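Assunto: Re: [turfe-lista] Urrego, a cerca móvel e a distância do páreo em Lindale

Boa tarde a todos,

Peço desculpas pela demora e já aviso que a resposta saiu comprida. Comecei a escrever antes do almoço, fui procurar os programas antigos na gaveta, achei outros que não estava procurando (quem coleciona sabe como é) e quando vi já tinha passado a tarde. Copio a mensagem original para quem entrou na lista agora:

> Em 15/02/2021, um assinante da lista escreveu:
>
> Caros amigos,
>
> Acompanho a lista há bastante tempo, mas escrevo pouco. Queria
> a opinião de vocês sobre o Urrego. Na última em Lindale ele
> ganhou de ponta a ponta e o tempo publicado me pareceu bom
> demais para um cavalo que até o ano passado penava em turmas
> bem mais fracas. Um conhecido do prado me disse que naquele dia
> a cerca móvel estava bem aberta e que a distância corrida não
> foi a do programa. Isso procede? E, se procede, dá para confiar
> na marca dele para pensar no Clássico Kevstead, em julho?
>
> Pergunto também se alguém tem os parciais dos últimos 400 metros,
> porque no boletim que recebi veio só o tempo total.
>
> Um abraço e obrigado desde já.

Procede, sim, e fico contente com a pergunta, porque é um assunto que eu gosto de ver discutido com calma. O páreo foi chamado para dois quilômetros, mas com a cerca naquela posição a partida não ficou na seta habitual. Puseram o partidor um pouco mais adiante, para que os animais de fora não entrassem na curva já espremidos, e a medição feita depois deu 1.967 metros. O programa impresso saiu com a distância cheia, o boletim copiou o programa, e todo mundo foi para casa comentando o tempo.

Trinta e três metros parecem pouca coisa quando a gente lê assim, sentado. Em galope de carreira são perto de dois segundos, e dois segundos nessa turma é a diferença entre um cavalo correto e um candidato a clássico! Então a primeira coisa a fazer é corrigir a marca do Urrego antes de comparar com qualquer outra. Feita a correção, ele volta para o lugar onde eu sempre o tive: um animal honesto, ligeiro na saída, que gosta de correr sozinho na frente e que se aborrece quando alguém encosta cedo.
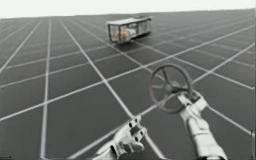 Caixa transparente sobre piso cinza quadriculado.

Sobre os últimos 400 metros, tenho a anotação que fiz na arquibancada com o meu cronômetro de mão, e prefiro não passar o número para a lista, porque a minha mão já não é a mesma e o poste de Lindale fica meio escondido para quem se senta perto da escada. O que posso dizer é a impressão: ele veio parando. Vinha com três corpos na entrada da reta e cruzou o disco com menos de um, com o jóquei já trabalhando bastante. Quem viu só o resultado pensa que ganhou fácil. Quem viu a reta inteira talvez tenha ficado, como eu, com a sensação de que mais um pouco de raia e a história era outra.

Isso me leva ao Kevstead. O clássico de julho é corrido sem cerca, na distância cheia, e costuma ter ritmo forte desde o pulo de partida. No ano em que a grama estava mais pesada, lembro bem, os ponteiros se desmancharam todos antes da reta e a prova foi decidida entre dois que vinham lá de trás. Para um cavalo como o Urrego é um cenário ingrato. Eu gostaria mais de vê-lo encurtando: há uma prova de 1.000 metros na mesma semana, em linha reta, onde a velocidade inicial dele vale muito. É verdade que nunca correu tão curto, mas os trabalhos matinais de 900 metros sempre foram a melhor parte da ficha dele, e acho que os responsáveis sabem disso.

Há ainda a questão da raia. Quem aposta em Lindale com frequência já percebeu que, quando abrem a cerca, a faixa de dentro fica com grama praticamente nova, e quem pega a ponta e se encosta ali corre num tapete. Naquela tarde (guardei o programa todo rabiscado) quase todos os vencedores na grama vieram da frente ou do segundo posto. Um deles foi a potranca Fletlow, que eu acho até mais interessante que o Urrego para o resto da temporada — ela ganhou por fora, na grama batida, contra a corrente do dia, e praticamente sem ser solicitada. Se alguém tem que subir de turma depois daquela reunião, meu voto é dela.

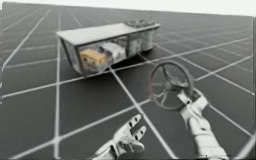

Helena Quintela
Moderadora da lista e responsável pelo arquivo de programas

Continuo aqui depois da assinatura, porque me lembrei de mais duas coisas e não quis mandar outra mensagem só para isso.

A primeira é um pedido. Quem anota posição de cerca nas reuniões de Lindale, por favor mande para o arquivo, mesmo que seja só "dentro", "meio" ou "fora". Tenho a série incompleta, com buracos justamente nas semanas de chuva, e sem esse dado os tempos antigos ficam difíceis de comparar. Não precisa passar a limpo nada. Foto de programa rabiscado serve, e-mail de uma linha serve também. Quem tiver dúvida entre duas posições pode escrever as duas que eu marco como incerta.

A segunda é sobre o boletim. Já escrevi para o prado pedindo que a distância medida apareça ao lado da distância anunciada sempre que o partidor for deslocado. A resposta foi muito gentil e não prometeu coisa nenhuma, mas disseram que o pedido seria encaminhado. Se mais gente da lista escrever no mesmo sentido, com educação, acho que ajuda. Eu sugeriria citar esse páreo do Urrego, que é um caso claro e recente, e deixar de lado as reclamações sobre o estacionamento e o café, que são justas mas misturam os assuntos.

Ao colega que perguntou: não desanime do seu cavalo! Eu mesma já torci anos por um ponteiro desses, que me deu muita alegria nas provas curtas e muita raiva toda vez que inventavam de esticá-lo. São animais que a gente aprende a gostar pelo que fazem bem. Se o inscreverem no Kevstead, vou estar lá de qualquer jeito, e fico de passar para a lista os parciais oficiais assim que afixarem. E se ele largar bem e o deixarem folgar na frente, pode muito bem me desmentir, que eu pago o café.

Ah, quem souber se a Fletlow vai mesmo ser guardada até a primavera, me escreva. Ouvi as duas versões no mesmo dia, em dois cantos do mesmo padoque.

Um abraço grande a todos e boas carreiras,
Helena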